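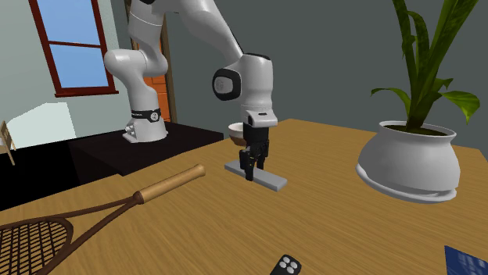
Review: Gullevix two-jaw gripper, tested in simulation against the Sima and Delo models

Sep 2, 2020

The Nurholm laboratory was asked to advise on a gripper for general tabletop handling. Three models were compared: the Gullevix, the Sima and the Delo. All trials were carried out in simulation, using the same arm, the same control settings and the same set of household layouts. The present review concerns the Gullevix, with remarks on the other two where they help the reader.

Each gripper was given 300 attempts at a flat grey bar laid at an angle across a wooden table. The bar is a dull object but a demanding one. It sits low, so the fingers must come down close to the table top on either side, and any error in wrist angle shows at once. Other items were left nearby, among them a small bowl, a remote control, a tennis racket and a large potted plant, and contact with any of them was recorded as a fault.

The Gullevix completed 87 per cent of its attempts. The Sima was slightly behind and the Delo well behind, chiefly on account of its wider body, which touched the bowl on many approaches. The fingers of the Gullevix close evenly and the grip held during slow lifts. At higher speeds the bar tended to turn between the fingers - a fault shared by the Sima, though to a lesser degree.

Setting up was less satisfactory. The model file supplied in January gave the wrong finger length, and 361 early attempts had to be discarded before the corrected version arrived. The manual is clear on mounting but says very little about force limits. Our own values were found by trial and are available on request.

The Gullevix is recommended for flat and box-shaped items at moderate speed. Users who mainly handle round objects should consider the Sima. No opinion is offered on wear, as this can be judged only on the physical unit, and testing of that unit has not yet been scheduled.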